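Wipe as you go: small tables, big messes
Speaker notes, Nidia Echeverri
Plendeck playgroup leaders' day, 2019-03-18
Slot: 25 minutes plus questions

Opening
Say hello, thank Walter Cabrera for sorting the room. Handouts go round at the end or they'll read ahead (I would too).
Start with the question: who here has a pretend-food table that looks gorgeous at nine and is a disaster by morning tea? Wait for hands. Mine's usually up first.
Say why I love this topic. A play kitchen is where kids practise the whole business of a meal, and the clearing up is half of it! We put so much thought into the cooking and then we grown-ups swoop in with a spray bottle once they've gone home. What a waste of a good bit of play.

What goes out
Keep the set small. A plate, a colander, a sauce bottle, a few bits of fruit and veg. I like a white tabletop for this because the colours jump off it: pale green colander, mauve plate, bright red ketchup bottle standing on it like the guest of honour, a strawberry and a pepper beside it and the orange ball off in its own corner.
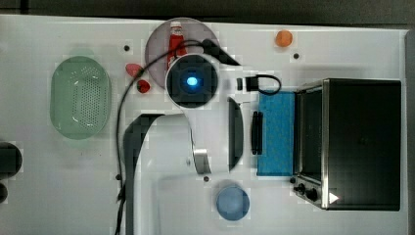

Why so few things
Tell the Orkard story. When I took over that group, Socorro Zapata and I emptied the food tub onto the mat and it went everywhere. Half of it was never picked up in play, only tipped. We packed most of it away and the play got longer – really, properly longer – and the kids started telling each other where things lived.
Anything round will roll. Let it. Chasing the orange is a job in itself and somebody always wants it.
Big pieces like the colander should have a home at one end. Hold the demo colander up at this point so the back row can see how wide it is.
Pause for a sip of water. I always forget.

Wiping around things
Now my favourite part! Most of us were taught to clear the whole table and then wipe. With little ones that means ten minutes of clearing and no wiping, and by then they've wandered off to the sandpit.
Try it in patches. Leave the plate with the bottle and the red things together at one end, put a cloth down flat on the bare part, and do that bit. Then shift the food across and do the other end. A textured blue cloth is lovely for it, easy to see against white, and a T-shaped wiper with a short handle suits anyone who wants to push the cloth along with both hands.

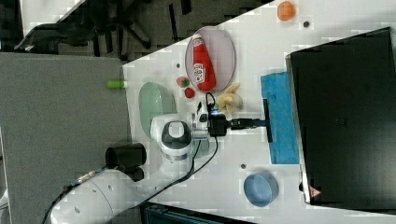

Long strokes toward yourself, then lift and turn the cloth over. Kids pick up the stroke quickly if you do it beside them and talk about something else. They lose it if you stand opposite and correct them (guilty).
Watch the tall things. A sauce bottle on a plate goes over with one good elbow, so let the plate travel with a hand on the bottle, or lay the bottle down before you move it.
Duván Giraldo's tip from the October meet-up: give the cloth a name. His group's is Gary. Gary gets hung up at night. I have no theory about why this works but oh, it works.

Packing away
Soft fruit and veg first, colander last, everything else inside the colander if it fits.
One tub, no lid. Lids go missing.
Dry cloth over the table, then chairs in. At the Sikder hall we sing while we do chairs – skip the song if running late, do the song if not!
Mention that Elvira Huanca has the handout in Spanish.

Questions I usually get
If nothing comes from the floor, read these out myself.

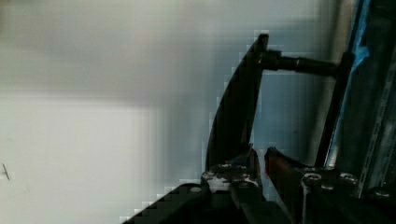
How often should the pretend food itself be washed?
Once a week suits most groups, in warm soapy water, with everything left to drain in the colander. Anything that's been in a mouth comes out of the set straight away and gets washed before it goes back.

What if only one child wants to wipe?
Let that child wipe, and say how good it looks. Someone else will want the cloth by the end of the week, and then you'll need a second cloth.

Handouts out, Walter to do the raffle, people wanting to try the wiper can come up to the front table.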